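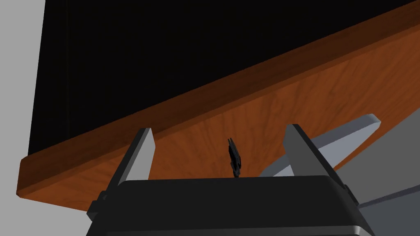
November, simulation bench, visit to Pusteck

Notes from the open day at the Pusteck building in Cokdale. Two of us went over from Vavutbridge in the morning and were back before five. Writing this up while the numbers are still in my notebook and legible.

Main item was the simulated home environment. They run it on one workstation with the wrist view and the body view on separate monitors, and visitors could ask for either at any time. The room has a desk, a couch at the far end and a window on the left wall. Physics step is 3 ms. I asked for the step to be raised to 10 ms and they did it without argument. Contacts at the fingertips got noisy at once, same as ours did in the spring.

Session started at 10:40. Operator drove by hand controller for the first half, then handed over to the trained policy. The policy was trained on 552 demonstrations, all by hand controller, all in the one room layout. No variation in wall color or lighting. They know this and have it on the list.

Things I wrote down during the demo:

Wrist view is of limited use when the hand is low and pointing up. Wood grain and the black panel fill most of it. The policy gets both views, but they could not tell me how much weight the wrist one carries. No ablation done.

Joint limits are soft-clamped at 80 percent of the rated range. We clamp harder and lose reach. Worth trying theirs on the Zamora model before the next release.

Body view tilts a lot when the torso leans. The operator was used to it. I was not, and needed several minutes before I could judge which way the arm would go.

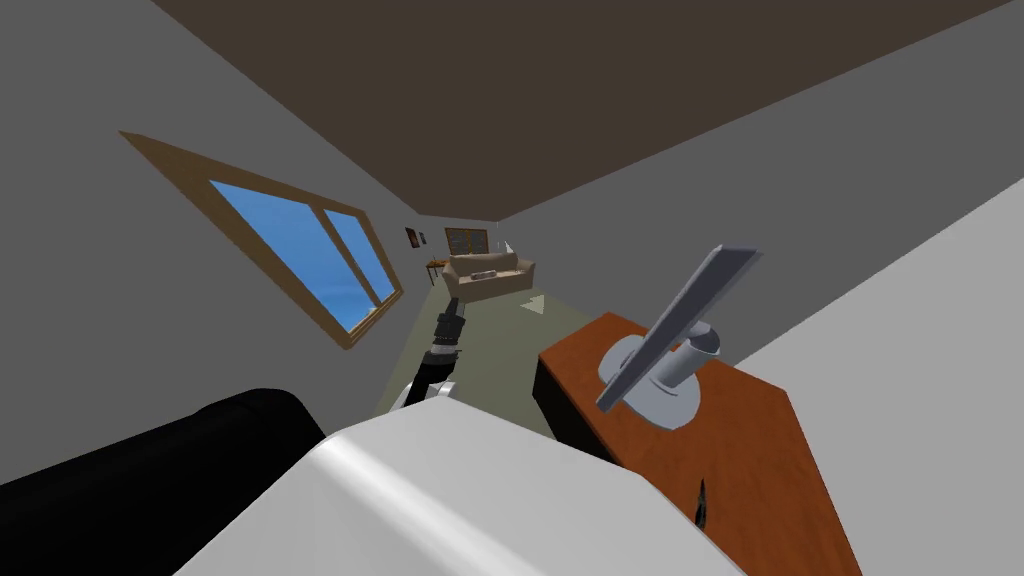 Tilt is not corrected before it goes to the policy. Their argument is that a corrected view would hide the lean, and the policy needs the lean to place the arm. I am not convinced – joint angles already carry that – but it costs us little to test. One run with leveling, one without, same seed.

Resets are manual. The operator presses a key and the whole room reloads, and they log the reason for each reset in a text field. We should copy that field. Ours only logs the time.

Asked about desk collision. The top and the side panel are separate meshes with separate friction values, and the values were picked by eye. Ours is a single box. Theirs looks better but I would not call it more correct.

To do:
Request the scene file (they said yes, no format agreed).
Soft clamp on Zamora, own branch.
Leveling test, both runs overnight.
Add reset reason to the logger.
Send back the visitor badge, still in my jacket.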